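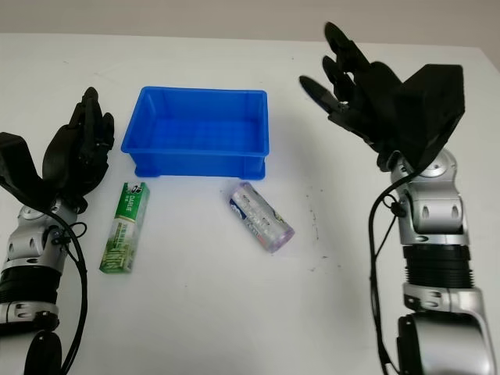

Blue crate on the white table, toothpaste box to the left of it.

**Bathroom stuff storage with no cabinet and no drawers. Crates or shelves?**

Posted in Home > Small Spaces by **pellwright**

I moved into a studio in February and the bathroom has a pedestal sink, a mirror with nothing behind it, and no closet. The previous place had a linen closet in the hall and I never had to think about any of this. Right now everything lives in grocery bags on the floor next to the toilet, and I would like that to stop.

What I need to store: towels for one person plus a guest set, toilet paper, backup toothpaste and soap, a hair dryer, first aid things, cleaning spray, and a lot of small bottles. The space I have to work with is the wall between the door and the sink. It is 22 inches wide. I can go as high as I want but I can't go deeper than 10 inches or the door hits it.

I rent, so I would prefer not to drill into the tile. The wall above the tile is plain drywall and the lease says small holes are okay if I fill them when I leave.

The two ideas I have are:

- a narrow freestanding shelf with plastic crates on it
- a couple of wall shelves above the tile line with things in jars or baskets

My budget is 40 dollars, and I could stretch it a little if there is a good reason. There is no fan in the bathroom, only a window, so it gets steamy and stays that way for a while after a shower. I have already had one cardboard box go soft on me.

Has anyone done either of these in a damp bathroom? Does anything need to be kept out of there entirely?

---

**Kanako Morikawa**

I have lived in three apartments with pedestal sinks and ended up with the freestanding shelf every time. A few things I would do in your position.

Measure the depth again with the door open all the way, and measure at floor level as well as at waist height. Old bathrooms often have a baseboard or a tile lip that pushes furniture out from the wall. In my second apartment I lost almost an inch that way and had to return the first shelf I bought.

Get metal or plastic. Coated wire is fine until the coating chips, and then it rusts at the chip and leaves marks on towels. Particle board swells at the bottom edge where water sits after you mop. Solid wood with a good finish does all right but it will cost more than your budget unless you find it used.

For the order of things, I go by weight and how often I need them:

1. Bottom: cleaning spray and anything heavy. If you ever have kids visiting, move the spray up.
2. Next up: toilet paper, in whatever container fits. Take it out of the big plastic wrap or it takes up twice the room.
3. Middle: daily things, in an open bin so you can reach in with wet hands.
4. Above that: towels, rolled. Folded towels hang off a shelf that narrow.
5. Top: guest towels and backups you open once a month.

Plastic crates work well. Pick ones with straight sides if you can, because tapered ones waste space at the bottom when they are side by side. Check the outside measurement at the rim. Stores like to list the inside measurement, or the base, and the rim is the part that has to fit on your shelf.

If the crate has ribs or a pattern on the floor, small items like bobby pins and nail clippers get caught in it and it collects grit. Cut a piece of rubber shelf liner to fit and lay it in the bottom. You can rinse the liner in the shower.

You asked what to keep out. Move medicine and bandages to the bedroom or kitchen. Most pill bottles say to store in a dry place, and bandages lose their stick in steam. Backup razor blades too. Toothpaste and soap are okay in the bathroom, but I take backup soap out of its paper wrapper and put it in with the towels.

The hair dryer I would hang. An over-the-door hook works and costs very little, and it keeps the cord from taking over a shelf.

Whatever shelf you get, attach it to the wall at the top with one small screw and a strap. You said small holes in the drywall are allowed. Tall narrow shelves tip easily, and a tile floor is rarely level.

---

**dormer_and_sill**

Get the wall shelves. Freestanding ones wobble and you have to clean under them.

I have two from Grundisov, the white metal kind. They have held up fine for me over the shower end of the room. Use drywall anchors, not just screws.

---

**tobin.k**

I disagree a little with both of the above. With 10 inches of depth you can do half and half: one low freestanding unit, waist high or less, and one wall shelf over it. A low unit doesn't tip as easily and you get a top surface to set things on, which you don't have now with a pedestal sink. That mattered more to me than the storage did. I was balancing my toothbrush on the toilet tank for a year.

For the low unit I used an Isaksson three-tier cart with the wheels left off. It was on clearance so I can't tell you the regular price. Any cart of that type would do. Look for drain holes in the trays.

Crates: try the restaurant supply store or the discount aisle before the home organizing aisle. It's the same plastic in uglier colors. Mine came from the Viltircombe hardware outlet and don't match each other, and I don't care.

Also, deal with the steam. Open the window before the shower, and leave the door open afterward. Hang the wet towel somewhere else if you can. I bought a little tub of moisture absorber crystals and it filled up with water in under two weeks, so it was doing something, but you have to keep buying them and I quit.

One thing I would skip is jars. You mentioned them in the second idea. Glass over a tile floor is asking for trouble, and lids are annoying when your hands are wet.

---

**pellwright** (original poster)

Thanks, all. I went back and measured at the floor and there is a tile lip, so the real depth is a bit less than I wrote. I'm going with the low cart and one shelf above it. Medicine has already moved to the kitchen.

Does the strap matter on something only waist high?

---

**Kanako Morikawa**

If it's waist high and the heavy things are on the bottom tray, I wouldn't bother with the strap. Push on the top corner once it's loaded. If it rocks, fold a bit of the shelf liner and put it under the short leg.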